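Doblar ropa con la pinza en la mano

Llevo desde abril grabando demostraciones de doblado en casa y quería dejar por escrito cómo lo hago ahora, porque ha cambiado bastante desde la entrada anterior. Entonces todavía usaba el brazo teleoperado que me prestaron en Tisel, con los dos mandos y el monitor al lado. Funcionaba, pero cada prenda me llevaba varios minutos y acababa con los hombros cargados.

Con la pinza de mano el trabajo es otro. La sujeto, hago la tarea como si los dedos amarillos fueran los míos y el software guarda la trayectoria y la apertura. No hay retardo y noto cuándo la tela hace tope contra el colchón, cosa que con los mandos no notaba nunca. A cambio hay que aprender a no hacer trampas: nada de girar la muñeca hasta posturas a las que el robot no llega, y nada de ayudar con la otra mano. Las primeras sesiones las tuve que tirar casi enteras por eso.

El proyecto se llama Plosisis y lo lleva Amber Dobson, que me pasa cada mes la lista de prendas. En la última había camisetas, toallas pequeñas y pantalones de cintura elástica. Las toallas salen solas. Las camisetas tienen su truco con las mangas, pero se repiten mucho. Los pantalones son lo que más me cuesta. 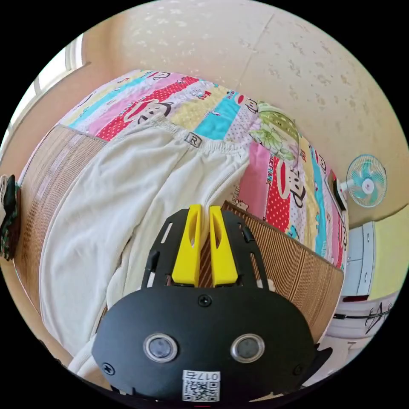

El problema de los pantalones es decidir por dónde se empieza. Un humano los coge por la cintura, los sacude y ya están rectos; con una sola pinza no hay sacudida que valga. Lo que hago es buscar primero la cintura y orientarme por ella. En estos de color crudo ayuda el parche gris con la R que llevan en el centro del elástico, y la costura central que baja desde allí, que me sirve de línea de doblez. Después llevo una pernera sobre la otra, suelto, vuelvo a bajar y corrijo el bajo. El segundo pliegue va de los bajos hacia la cintura. El elástico fruncido nunca queda plano del todo y he dejado de pelearme con él. Si la prenda termina en un rectángulo reconocible, la doy por buena.

Sobre la velocidad: al principio iba demasiado deprisa. Amber me devolvió un lote con una nota que decía que los dedos se cerraban antes de haber llegado a la tela. Ahora me paro un instante antes de cerrar y otro antes de abrir. Queda un poco artificial, pero los lotes pasan.

También cambié la forma de empezar cada toma. Antes estiraba la prenda con cuidado y siempre en el mismo sitio, y el modelo aprendió justo eso: una prenda bien estirada en el mismo sitio. Ahora la dejo caer, la extiendo a medias y empiezo con las arrugas que haya. Tampoco quito la colcha de monos ni la esterilla. En Stockdale grabaron todo sobre una mesa blanca y luego el robot se perdía en cuanto le ponían un estampado debajo.

Los números, para quien los pidió: en total llevo 752 demostraciones aceptadas. El conjunto completo, contando a los demás colaboradores, va por 2.365. De cada tanda suelo descartar alrededor de 6, casi siempre por un agarre que pilla dos capas cuando quería una. Esas las borro en el momento, sin mirarlas otra vez, porque si las reviso al final del día me convenzo de que no están tan mal.

Lo siguiente son los calcetines. Ya he probado con cuatro pares y todavía no sé cómo juntarlos con una sola pinza.

Última actualización: abril

Comentarios

trinamow_fan: ¿Borras la toma entera si el fallo está en el segundo pliegue? Yo estoy guardando la primera parte por separado.

Autor: La borro entera. Partirla me daba más trabajo que repetirla.

Marisa: Pues yo los pantalones los empiezo por los bajos y me va mejor, sobre todo con los de niño.

luis_k: Para los calcetines, prueba a poner uno encima del otro y enrollar desde la punta. Con teleoperación me salía a veces.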